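About Favau Memorials

Favau is a small company that helps families write, publish and keep obituaries and memorial pages. We have been at it for 16 years now, which still surprises those of us who remember the first office in Kendcombe, with its one telephone and a radiator that knocked all winter.

The company was started by Karim Naciri, who had spent a good part of his working life setting type for a local newspaper. Families would come to the front counter with a few lines written on the back of an envelope, and he would sit down with them and ask about the rest: the church suppers, the fishing trips, the nickname that only the cousins used. More often than not they went home with a much better notice than the one they had brought in, and quite a few of them sent him a card afterward. When the paper closed its counter he carried on at his kitchen table, and after a while the kitchen table became Favau.

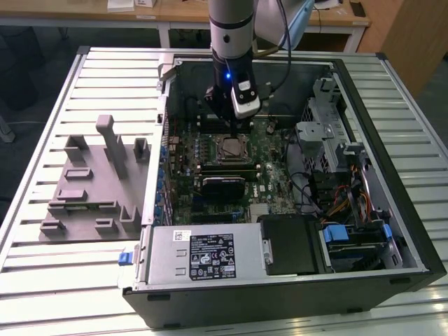 Do I have to write the obituary myself?

Most families send us a few notes, or just talk with one of our writers on the phone for 30 minutes or so, and we put together a first draft for you to read over and change as much as you like.

We work with funeral homes, churches and a good many people who simply found us on their own late one evening. A short notice may be all you want, and we are glad to help with that. Other families want room for the whole story, with the grandchildren's names all spelled right (we do check, and then we check again) and a place where old friends can leave a few words. Every memorial page has a guest book, and the family decides what appears in it.

In our second year we joined forces with Younis, a family printing shop down the street, so that we could offer
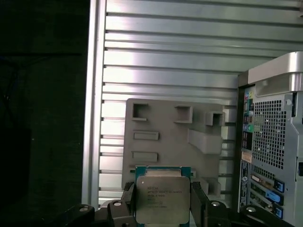
service folders and prayer cards along with the online page. They still print everything for us, usually in runs of 500 or fewer, and they are very patient about last-minute changes to a hymn number or a photograph that an aunt has just turned up in a drawer.

Then there is Pirkau, our archive of older notices. It began as a favor to one family looking for a great-grandmother and has grown to around 900 obituaries, typed up from clippings that people have mailed in or brought by. Anyone may read them free of charge, and if you have a shoebox of clippings of your own, we would dearly love to hear from you. We return every single one after it has been copied.

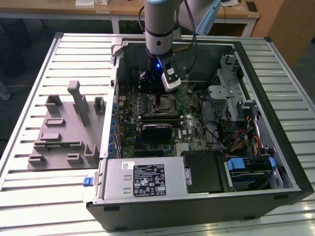
Inside an open desktop computer

Our phones are answered by the same people who do the writing, so you may well speak with the same person from the first call to the last. If you would like to stop in, the Kendcombe office is still open in the mornings and the coffee is generally on by nine. Please come by even if you aren't sure yet what you need.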